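3.2 Reader letters and continuity questions

The second part of the corpus comes from the letters pages of Jarno, a monthly superhero comic published by Flerus. We collected 579 letters and coded each one by its main purpose. Letters that asked about continuity (whether a character had met another before, which issue came first, whether an event still counted) formed the largest group. Praise for the artwork came next. Complaints about late issues were less common than we expected from earlier work on fan mail, and most of them were printed in the December issues.

Two coders read every letter. Where they disagreed, the letter was discussed and given a single code. A letter with more than one question was coded by the first question it asked. This rule favors short questions placed near the greeting, and we return to the problem in Section 5.
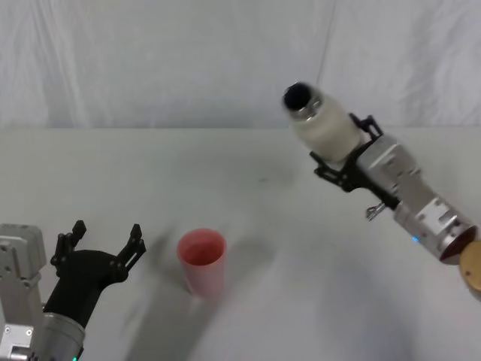 Figure 2

The editors' replies were coded separately. Many continuity questions received a direct answer, often with an issue number. Others were passed on to the writer or turned back to the readers, who were invited to send in their own explanations. The second kind of reply led to longer exchanges. In the Tarov storyline, one question about a missing costume was still being argued over six issues after it was first printed.

We compared these pages with 700 comments posted under creator interviews on the fan site Šťastný. The comments were shorter and were rarely addressed to the creator. Most spoke to the interviewer, either to thank them or to ask that a question be put forward next time. Several commenters asked whether a question they had sent in before the interview had been used.

Printed letters had already passed through an editor, and the comments had not. The two sets cannot be compared for tone without some caution. For this reason the tables in Section 4 report purpose only.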